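Home Projects Reports Teams Contact

Renting a Hand-Held Gripper Kit: Report on the Fluvia Pair
Ettore Bianchini, Robotics Projects course
October 27, 2025

Our team needed demonstrations of two-handed work with small cloth items. We had no arm time until March, so we looked at kits that let a person do the task by hand while the motion is recorded. We compared two services. Becerra sells a single gripper with a yearly software plan. Arkska rents a pair called the Fluvia, with the recording software included. We took the Arkska rental for 4 weeks. This report covers what we got and whether another team should order it.

Setup

The pair comes with a printed guide, which is fine up to the calibration section and then skips a step. You have to start the tracking program before plugging in the second gripper. If you do it the other way, both grippers get the same ID and the log is useless. Support answered our email the next day and said the guide would be fixed. After that, setup took 16 minutes each time.

The grippers are wired. We had read about this in the product listing and didn't think it would matter much. It does matter when you turn your wrist over, so we ended up leaving slack on both sides before each session.

Task

We picked bow ties on a rack. A person picks up a pre-tied bow tie with one gripper and hangs it by the strap on a wire arm of a display rack. The other gripper can help open the strap. The task sounds easy and is hard with jaws, because the strap hangs in a different shape every time. The bow is stiff enough to grab and the strap is not.

We recorded 75 attempts with three people taking turns. We threw out any log where tracking dropped for more than a second, and 70 were left. That is a better rate than we expected from the reviews we had read. Most of the bad logs came from the first afternoon, when one of us kept crossing hands and blocking the markers.

What worked and what did not

The jaws hold the fabric well near the tips. Holding by the bow was more reliable than holding by the strap, but then the strap swings and you have to wait for it to settle.

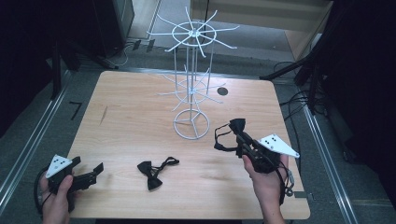

White wire rack arms were a poor choice for our own video labeling, as they are thin and hard to pick out against a light tabletop. Next time we would use a darker rack or a darker table.

Hand fatigue was the other problem. After nearly half an hour the grip gets sloppy, and it shows in the logs as extra opening and closing. We switched people more often after we noticed.

The export tool, Uvus, writes one file per attempt. It does not let you rename files in a batch, so I wrote a short script that is in our project folder.

Recommendation

I would rent the Fluvia again for a short project. For a full year the Becerra plan may cost less, but you would need two units for this kind of task and we did not test that. Ask for the corrected guide before you start.

Comments (3)

mjk: Did you try it with the longer strap ties? Ours kept catching on the lower arms.

Ettore Bianchini: Only the one kind. We used the upper arms whenever we could.

tallgrass: Thanks for the note on plug order. We lost a whole session to that.

Contact the course office | Copyright 2025 Robotics Projects | Back to top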